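Progress report to the Odlow Fund
Toledo office, 2019-08-27
Prepared by Nabila Lamrani

You asked for a short account of where the dust disease claims stand. I will give the numbers first and then say how much weight I think they can bear.

We hold 1,394 files from former workers at the Cirberg foundry and the Arkham stone-cutting plant. All have now been entered in the database. The last report called this "claims processed." I would drop that phrase. A file gets entered when somebody types in a name, a date of birth and a work history, and a good many go no further for months.

Twelve claims were paid this quarter. Cirberg's insurer has described that as a sign of momentum, and I don't see it. Every one of them was a worker whose lung scans had already been accepted under the old state scheme, so there was little left to argue over. The harder cases — contract cleaners, men paid in cash, widows with no medical records — have not moved since March.

The mobile screening clinic ran on two days instead of the three we budgeted for. The contractor says the third will be made up. I have asked for that in writing and have had a phone call. Turnout was good on both days, but we still don't have the readings back, and I would ask you not to quote turnout as a result in your own newsletter.

Arkham has agreed "in principle" to open its employment records. It agreed to the same thing last year. Our lawyer wants to wait for the next meeting before going to court for them. I think we have waited long enough, and I'd like your view before we spend the money.

On spending, we are under budget, mostly on account of the missed clinic day and the vacant caseworker post. Please don't read it as a saving. We will need both amounts before the year is out.

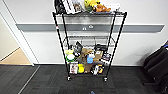

The caseworker post has been advertised again, at the same salary as before, and I don't expect a better field of applicants unless that changes.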